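Keep the old T-shirts, bin the dress code

My office in Pokercombe has brought in a dress code, and I've been cross about it since August. Eleven of us work there, we hardly ever see a customer, and now I'm meant to own five plain shirts with collars. 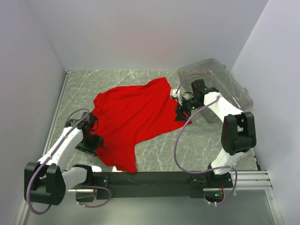
Soledad Palacios thinks I'm making a fuss over nothing, and that a collar never hurt anyone who had a job to go to. She said so in the comments under my last piece, and fair enough, it did make me laugh. But I still think she's wrong!

A T-shirt is cheap, it washes at 60 with everything else and it doesn't need ironing. I had one from a Rokisus gig that lasted me all through my twenties (my mum eventually cut it up for dusters, and we didn't speak for a bit). My work shirts, on the other hand, need steaming and hanging and a special sort of hanger that I keep forgetting to buy. I do that on my own time, with my own money, so that a man in accounts can feel we look like a proper firm.

And the looking proper is what bothers me. I've had terrible advice from people in lovely suits - a pension chap comes to mind - and my boiler was sorted by somebody in a football top. I didn't think any less of him. I gave him a biscuit.

So I'm going in tomorrow in my green one with the hole under the arm, and I'll keep my coat on until lunch.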